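Sie sind hier: Tagebuch » Technik » Kopfhörer und Zubehör

Januar, abends

Der Laden von Cinwood in der Innenstadt führt die Kopfhörer von Siriwan nicht mehr. Ich war heute nach der Arbeit dort, weil mein linker Hörer seit dem Herbst knackt und ich einen Ersatz wollte. Im Regal, in dem bis zum Dezember Siriwan und Grutalari nebeneinander hingen, gibt es nur noch die Hausmarke. Der Verkäufer sagte, Siriwan könne man weiterhin bestellen, Lieferung in den Laden, Wartezeit 30 Tage. Grutalari sei ganz raus. Einen Grund wusste er nicht, oder er durfte ihn nicht nennen.

Ich habe mir die Hausmarke dann aufsetzen lassen. Der Klang ist in Ordnung, die Bässe etwas dick. Die Bügel drücken über den Ohren, mit Brille noch mehr. Nach einer Viertelstunde im Laden war mir das schon lästig, und ich trage die Dinger im Büro halbe Tage. Preis 318 Euro. Dafür habe ich damals zwei Paar von Siriwan bekommen, allerdings im Angebot.

Auf dem Rückweg habe ich im Zug nachgelesen. In einem Forum schreiben mehrere Leute dasselbe aus anderen Städten. Die einen vermuten, dass Cinwood die fremden Marken loswerden will, bevor das neue Modell kommt. Andere meinen, es gehe um den Stecker, der ab diesem Jahr für das Siegel im Laden vorgeschrieben ist und den Siriwan nicht bezahlen wollte. Belege hat keiner. Mir kommt die zweite Erklärung wahrscheinlicher vor, der Stecker war schon im Sommer Thema, als die Ladehüllen verschwanden.

Zu Hause den alten Hörer aufgeschraubt. Das Kabel ist am Gelenk geknickt, die Isolierung an einer Stelle durch. Das ließe sich löten, wenn man an die Stelle herankäme. Die Schale ist aber verklebt, und beim Aufhebeln ist mir eine Nase abgebrochen. Erst einmal wieder zugemacht und mit Klebeband umwickelt. Das Knacken ist seitdem seltener, dafür sitzt die Muschel schief.

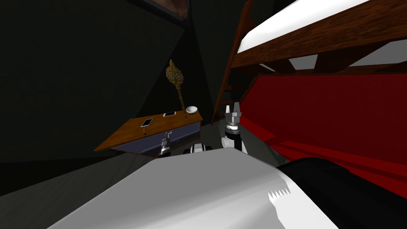
Dann noch die Sache mit der App. Seit dem letzten Update findet das Telefon den Hörer nur, wenn ich vorher die Verbindung lösche und neu anlege. Das dauert jedes Mal 2 Minuten. Ich habe beim Support von Siriwan angefragt und eine Standardantwort bekommen: Gerät zurücksetzen, Telefon neu starten, App neu installieren. Alles schon gemacht, vor der Anfrage, und das stand auch drin. Ich habe noch einmal geschrieben und diesmal die Versionsnummern oben hingesetzt.

Gegen 20 Uhr bei Teltov angerufen, dem kleinen Reparaturladen hinter dem Bahnhof. Die haben bis neun offen, was ich nicht wusste. Sie nehmen Kopfhörer an, auch verklebte, und machen vorher einen Kostenvoranschlag. Der wird bei Auftrag verrechnet. Ersatzpolster für mein Modell haben sie noch fünf Paar im Lager, danach ist Schluss, weil der Großhändler die Reihe gestrichen hat. Ich habe mir ein Paar zurücklegen lassen. Die alten bröseln, und schwarze Krümel am Hemdkragen sind im Büro nicht schön.

Eigentlich wollte ich heute Abend das neue Album zu Ende hören. Stattdessen über die Lautsprecher in der Küche, leise, wegen der Nachbarn. Da fehlt unten alles. Für Nachrichten reicht es.

Bestellt habe ich bei Cinwood nichts. Wenn Teltov das Kabel hinbekommt, ist die Frage für ein Jahr vom Tisch - wenn nicht, sehe ich mich gebraucht um. Siriwan steht auf den Gebrauchtseiten inzwischen mehr als im Herbst, die Preise haben sich kaum bewegt. Grutalari habe ich nur einmal gefunden, ohne Hülle und mit Kratzern, der Verkäufer wollte fast den Neupreis.

Morgen den Hörer einpacken und die kleine Schraube nicht vergessen, sie liegt in der Tasse auf dem Fensterbrett. Den Kassenzettel auch mitnehmen, falls ich ihn finde. Er müsste im Ordner bei den Garantien sein - dort habe ich heute nur bis zur Waschmaschine geblättert.

Weitere Einträge
Akku im alten Telefon getauscht
Ladehüllen bei Cinwood verschwunden
Drei Wochen mit dem Grutalari am Schreibtisch
Router umgestellt, Küche wieder mit Empfang
Ordner mit Garantien aussortiert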